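The bus let us off by the feed store at ten in the morning, and Viorica Anghel was already walking before the doors had closed behind her. She was seventy-one and had on her good coat. She'd talked about the open day at Baudry since the first week of February, and she had made me promise not to hurry her once we got inside.

"You hurry people," she said.

"You're the one walking ahead!"

"That's outside. Outside I can hurry."

I loved the place right away, I'll say that up front. It used to be the Derkville carpet mill, and they'd kept the big doors and the painted numbers on the posts, and somebody had put out coffee and those flat almond cookies that break before they reach your mouth. A girl at the desk gave us stickers for our names. Viorica wrote hers in capitals and then put it on her handbag, to spare the coat.

Agathe Cordier was giving the tour. She was tall and talked fast with her sleeves pushed up, and you could tell she'd have done the whole thing for an audience of one. There were 14 of us in her group, mostly parents, plus a boy named Crisanto Tan who had come with his grandfather's camera bag and no camera, and who asked the first question before she had finished saying good morning.

"Does it know what a cube is?"

"Oh, good," said Agathe. "We're starting with the hard one."

She took us down to the far bay. The arms there all had names, and the one we'd come to see was Nenis, left side. I'd been picturing something huge, a car plant thing with sparks. Instead there was a brown floor with blue painter's tape laid out in squares, the way you'd mark up a gym for little kids, and foam cubes sitting on it, and this gray arm with pale blue caps on its joints coming down over them like a heron over a pond. 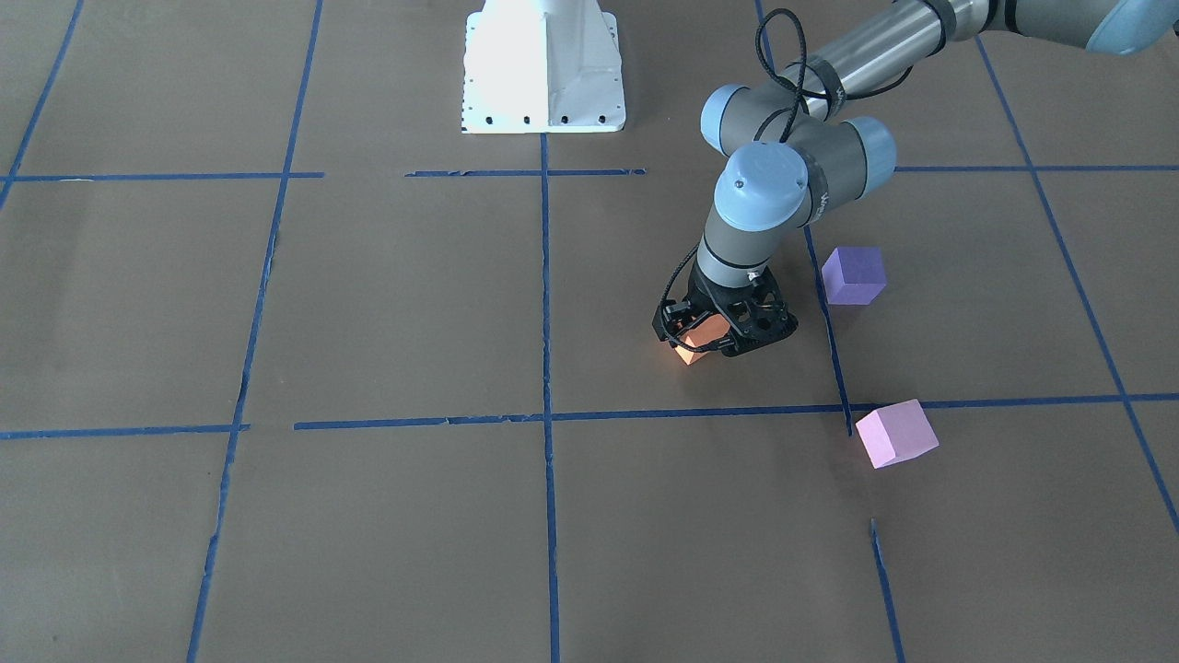

Viorica had worked at the mill for 33 years, in this same building, back when the far bay was the finishing room. She stood with both hands on the rope and didn't say anything for so long that I started to worry. I thought maybe it was making her sad. I'd half expected that, and I had a little speech ready.

"It goes slow," she said at last.

"We can run it faster," Agathe said. "We like people to see it think."

"No, no. Slow is right! We had a girl, Roxana Guzmán, the best hands on the floor. She was slow the whole first month and the foreman wanted her out. After that you couldn't keep up with her." She leaned farther over the rope. "How many times has it done this?"

"More than 3000, counting the bad ones."

"You count the bad ones?"

"We keep every single one," said Agathe, and Viorica turned all the way around to look at me, delighted, as if I'd been arguing the other side for years.

Crisanto wanted to know if it got bored. His grandfather said hush. Agathe said she got bored long before it did, and then she asked if anyone wanted to choose where the next cube should go, and I swear every grown person in that group put a hand up. I did. I had mine up before the boy did, and I'm not ashamed of it.

She picked Viorica.

It took her a while. She walked the rope from one end to the other, looking the squares over, and the whole group shuffled along behind her with our paper cups.

"There," she said, pointing. "My table was there."

Agathe typed something in, and we all went quiet to watch.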